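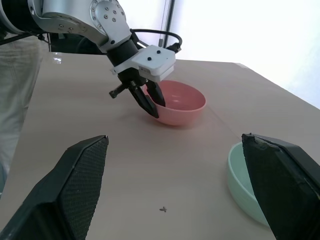 Who may vote on the winter grazing allocation? Any member holding a current share in the Stolcombe common, with one vote per holding whatever its size.

Stolcombe Graziers' Association: minutes of the summer meeting
2026-06-30
Minutes taken by Fanni Magyar

1. Previous minutes
Approved with one correction. Item 6 should read "Camenzind lower gate", not "upper gate".

2. Stock numbers
The registered total stands at 3,799 ewes, against 2,627 turned out at the spring count. Siu-fong Tai explained that the difference is mostly unused rights – these remain valid but must be declared by the end of January. Two holdings have yet to return the form.

3. Water supply
The trough at Deltine is losing water at the inlet joint. Agreed to replace the valve and the first length of pipe. Quotation of £1,245 from Plamuvura accepted, work to be completed before the autumn gather. The float at the Camenzind trough was adjusted in spring and needs no further work.

4. Dipping
Mobile dipper to be booked for two consecutive days. Members are to give head counts to the secretary in advance and bring their own movement records. Disposal of spent dip remains the contractor's responsibility and will be written into the booking.

5. Fencing
Repairs on the north boundary deferred. The reserve must not fall below £2,000 and the present balance does not allow both this and item 3.

6. Any other business
A request to move the gather forward by a week was discussed and not carried.

Meeting closed at 9.10 pm.

Comments

R.T.: Is the dipper taking goats this time?

Fanni Magyar: Sheep only. Goats would need a separate booking.

Hillend: Our form went in the post last week, please confirm receipt.

Contact the secretary | © Stolcombe Graziers' Association | Back to top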